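Timestamps, again

2023-11-01

Most of this week went into the pose estimator for the rack cell. The old version fitted a plane to the top tier of the rack and took the yaw from its long edge. Clear tubes give the depth sensor almost nothing, so the tube positions are inferred from the hole grid. 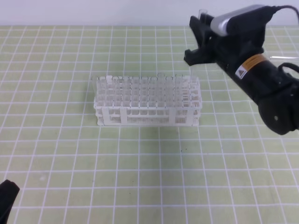
I replayed 1086 logged approaches through Sultano, our planner, and 103 were rejected for finger clearance. Nearly all the rejects traced back to wrist frames stamped on arrival instead of at exposure. The offset was 60 ms, enough to smear the rack pose whenever the arm was still moving. I've moved the stamping into the driver and the transform lookup now interpolates. The grey gripper fingers are also masked before the fit.
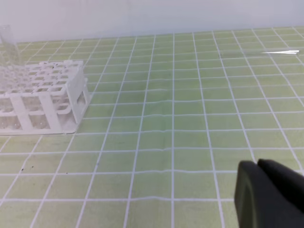
Nafula Simiyu writes that she would leave the interpolation out and have the arm settle before each capture, as the cycle time in Flomdale was never limited by the camera. I'll run both behaviours on the same log on the weekend.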